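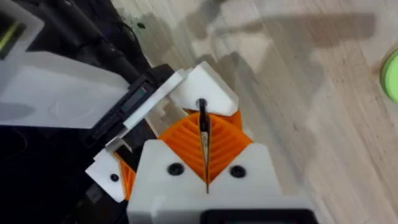
I get a lot of mail about finger pads, so I'm starting with those. The two-arm cell I look after has been through more sets than I care to admit, and I've settled on a routine that works for me. The pads are orange with chevron grooves, and the white gripper body has a deep V cut into it, so when the fingers close on something thin and dark like a blade, the ridges meet along one vertical seam and you can look straight down the V and see whether they line up. I do that check before anything else. If the seam wanders off to one side, I stop and fix it before I run a single job.

How often do you change the pads?

I look at them every 500 cycles and swap them when the ridges start going smooth. My longest-lived set made it a good while past that and my shortest didn't even get there (my fault, I was closing on a metal edge with the force turned up). Go by how the ridges feel under a fingernail. If your nail slides across without catching, they're done.

Do I have to take the whole gripper off to get at them?

No! Please don't, I did it that way for months and had to redo the wrist alignment each time. Power down, open the fingers by hand, undo the finger you're working on and leave the body bolted to the wrist. Kelly Queiroz taught me to do one side completely before touching the other, so there's always an intact finger to copy from.

How tight should the screws be?

Snug, and then stop. Screws going into printed parts don't want the kind of muscle you'd use on metal. I've stripped two housings and both times I was in a hurry. I use a short driver held in my fingertips - with a long handle I can't feel when the plastic starts to give. 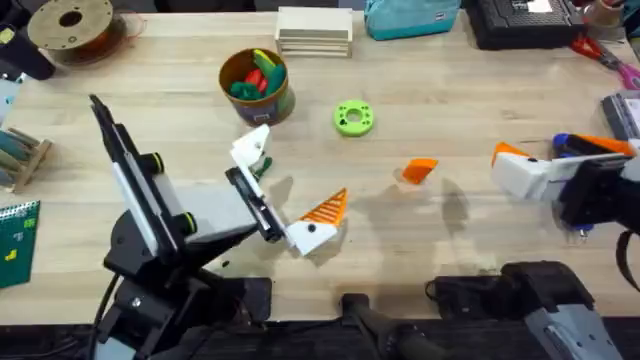 Should both arms be calibrated at the same time?

I do them one after the other, left first, with the right one parked well out of reach. Once each arm is happy alone, I run a slow handover between them and watch where the fingers meet. If they're off, I correct the right arm only. Kaede Yokoyama does it the other way around on the Ogura cell down the hall and gets results just as good, so pick an order, write it down and stick to it.

My gripper closes fine but drops things halfway through a move. Where do I start?

Cables, nearly every time. Move the arm through its full reach by hand with the power off and watch for any spot where a cable goes tight. A cable that pulls at one end of the travel can tug a connector just loose enough to lose a reading for a moment, and then the controller gets confused and relaxes the grip. After the cables I'd look at the pads, then the joint screws. I only open up the software settings if all of that is good.

Can I clean the pads instead of replacing them?

Sure, and you should. A soft dry toothbrush along the grooves gets most of the dust out. I don't use solvents on mine. I tried one once and the surface went slick, and I had to print a fresh pair that same afternoon.

What do you print the pads from?

Ureck flexible filament, the orange, because it's what we had on the shelf when the first pair wore out. I print them slow with the grooves facing up and let them sit overnight before fitting. Any flexible material of similar softness ought to be fine. If you go much stiffer, thin parts start to twist in the grip.

Do you keep a log?

I do, on paper, in a notebook. Date, which arm, which finger, what I changed, and how the first test went. The Dretora spreadsheet template that gets passed around is nice too, but I never have a clean hand when I need to type.

How long does the full routine take?

A pad change on one gripper takes me 30 minutes with the seam check included. Both arms with calibration is most of a morning, more if I find a bad cable. My first try took all day and I put one finger on backwards, so don't feel bad if you're slow.

Are your finger files available?

They're in the Niltura shared folder under grippers. Grab the set marked revision 88. The older ones have a shallower groove that fills up with dust, and I only leave them there for people who still have the old housings.

Last updated August 15, 2024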